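The planner at Onamthorpe returned its answer in 17 milliseconds, and the answer was the same one it had returned all morning. No feasible plan. Beatrice Shirima opened the log at line 3428 and read upward.

The perception stage had found the cable. It had fitted a spline, assigned an ordering to the points, and labeled one end as held and the other as free. All of that was correct. The grasp stage had then asked for a pose on the free connector, and the collision checker had rejected every candidate. It sampled 3000 of them before it gave up.

She suspected the margin. Van Damme had set it in January, before he moved to the Warport office, and had left a single comment beside the value: "do not lower." The comment gave no reason. The value was 20 millimeters, applied to every object in the world model, including the cable itself.

She paused the controller. The arms held position on gravity compensation, and she pulled up the live view beside the log.
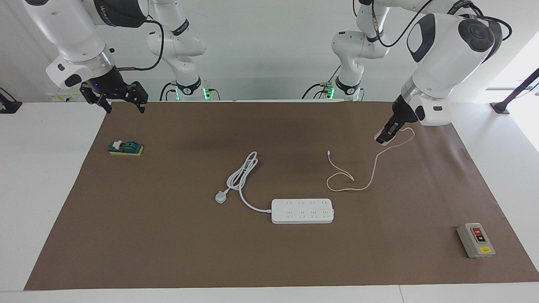 *Workcell view, controller paused. Pink cable held by the left arm, right gripper empty.*

The world model had the power strip as a box, which was fair. It had the power cord as a second box drawn around all of its coils, which was not. Inflated by the margin, that box reached past the pink cable's connector and swallowed it. As far as the checker was concerned, the connector was inside a solid.

She called Van Damme.

"The cord is a box," she said.

"The cord was always a box. The segmenter used to drop half the loops. I gave it a box so the arm wouldn't go through the half it couldn't see."

"It sees them now. Grustutham retrained it."

"Did they tell the planner?"

She looked at the configuration file. The shape type was hard-coded, one line above his comment. The margin was innocent.

"No," she said.

She replaced the box with a chain of capsules along the segmented cord and left the margin alone. In the viewer the large gray solid vanished and a thin, looping tube took its place. The connector stood clear of it. She ran the planner offline against the stored point cloud. It rejected most of the candidates and kept four.

"Four," she told him.

"Which arm?"

"Right."

"Is it going over the strip or around it?"

She stepped the trajectory through. The right gripper rose, crossed above the cord, and descended on the connector with the wrist rotated. "Over."

"Then change my comment," he said. "Write down why."

She deleted "do not lower" and typed two sentences about occluded loops and the old segmenter. She dated the entry 22 Jun 2025, committed it, and set the speed limit to its lowest value. Then she put one hand near the stop key and released the pause.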